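**Re: [arkodthorpe-allotments] Moving to the Jamex water meters**

5 August 2020

Thanks for sending the figures round. I've read them twice now and I'm still not persuaded.

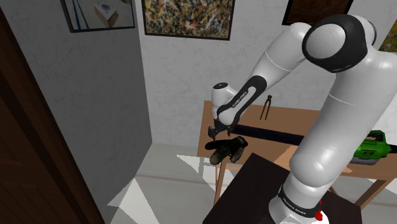
My trouble is with the saving. You wrote:

> The Jamex meters cost £800 for the whole site, fitted. We used far more water than we should have last summer, and sites that have gone over to metering tend to cut their use by a third. On that basis the meters would pay for themselves in two years and after that we'd be £135 a year better off. Plots would be billed for what they draw. I think that is fairer than splitting the bill evenly, and I'd like us to get on with it before the price goes up at the end of August.

Which sites? I've asked this before. The only one in the leaflet is Flandetti, and Flandetti has raised beds, a borehole and a wardened gate. We have clay, one mains pipe and a padlock that opens if you lean on it. If there is another site on our sort of ground that has done this, I'd like to hear from them and not from the firm selling the meters.

Then the sums. If we're £135 a year better off, it takes nearly six years to get £800 back. Two years only works if the saving is £400 a year at the start and then drops, and I can't see why it would drop. Perhaps there's a line missing from the sheet. If so, please send it.

I also don't follow "far more water than we should have". Should have according to what? Last summer the pipe by the Aubert Lane gate was leaking from the joint, and the top path was soft underfoot for weeks. A meter on each tap would not have caught that, as the leak was on the main before any of the taps. We'd have paid for it just the same, and then argued over how to share it out.

> Nobody who waters sensibly has anything to worry about.

People always say this about meters. There are 67 plots and 6 taps. How does a meter on a tap know whose can is under it? Either we all write our readings in a book, which I give until the first wet weekend, or we fit a lot more taps, and that isn't in the £800. The leaflet talks about "individual fobs" in small print on the back page. I rang to ask what a fob costs and was told somebody would call me back. I'm still waiting.

I'm not against saving water. I've got three butts off the shed roof and I'd happily see the site buy a job lot of second-hand ones, which would do more good in a dry spell than a dial would. I'd also like the joint at the Aubert Lane end looked at by a proper plumber. It was wrapped in tape last autumn and as far as I know it's still wrapped in tape.

So before anyone signs, could we have:

- the last three water bills, the real ones and not the summary
- a price in writing with fobs or extra taps included
- what happens to the meters in a hard frost, and who pays if they split

If the price does go up at the end of August, it goes up. They said the same about the compost bays and the offer was still on at Christmas.

Plot 41, Arkodthorpe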